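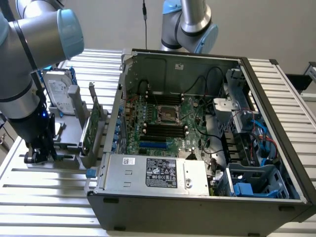 Usunex Bench is a robotic service for taking apart and refitting desktop computers, offered by the firm Plirkby to repair shops, schools and companies that have a great many old office machines to deal with. It is sold either as a kit, which the customer sets up in their own workshop, or as a service, in which the computers are sent to Plirkby's shop in Ustham and come back refurbished or sorted into parts.

Background

The idea came from Tirta Yusof and Nizar Abou Jaoude, who had spent a good part of their working lives with a screwdriver in one hand and a tray of parts in the other, and who felt (as many people in that trade do) that the dull pulling and seating of parts could be handed over to a machine. Joon-young Yeo joined them to write the motion software, which is called Arumugam and is still updated every September. 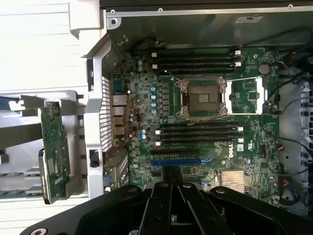

Reading time: 2 minutes

Equipment

A standard kit has 2 arms with grippers, a slatted aluminum table and a gray fixture that keeps the removed parts standing up or lying in their own places, so that a hard drive or a circuit card can be found again when it is wanted. The computer is laid on its side with the panel off. Wrist cameras are part of the full package, and they are a real help around the processor socket, where the contacts are delicate and a careless touch can ruin a perfectly good board.

Memory, expansion cards, drives and processors are all on the list of supported parts. Power supplies are left to the human operator for now, and so is anything held in with glue.

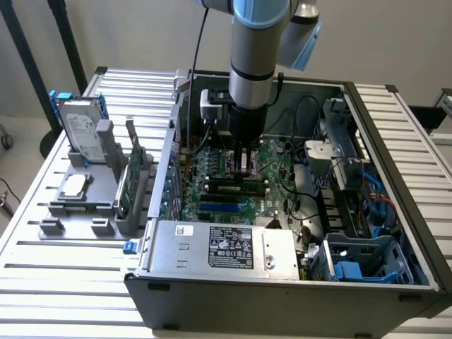

The processor is the part that gets the most attention in the manual, and Yeo's chapter on it is a long and friendly read, full of advice on lining up the corner marks and on letting the arm come straight down at its slowest speed. New owners are asked to practice on a scrap board first, and to keep on practicing until they feel quite comfortable!

Service plans

Plirkby offers a plan for small shops, with a limit of 10 computers a month, and a larger one that covers up to 166. Both come with phone support and 6 months of replacement gripper fingers.

Reception

Sutrisno Wuisan, reviewing the kit for a repair trade newsletter, liked the fixture and the clear manual very much, but found the first setup slow and wished for a wider choice of supported cases. Tirta Halim, who runs training at a school workshop, praised the phone support and had kind words for the practice lessons as well.

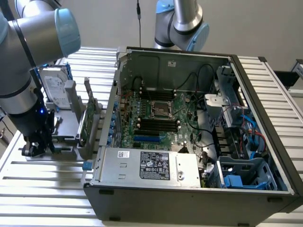 Can the kit be used with any desktop computer?
Only cases on the supported list can be used, and Plirkby asks customers to send in the model name before ordering. Cases that aren't listed can be added for a fee, once the shop in Ustham has had a sample to measure.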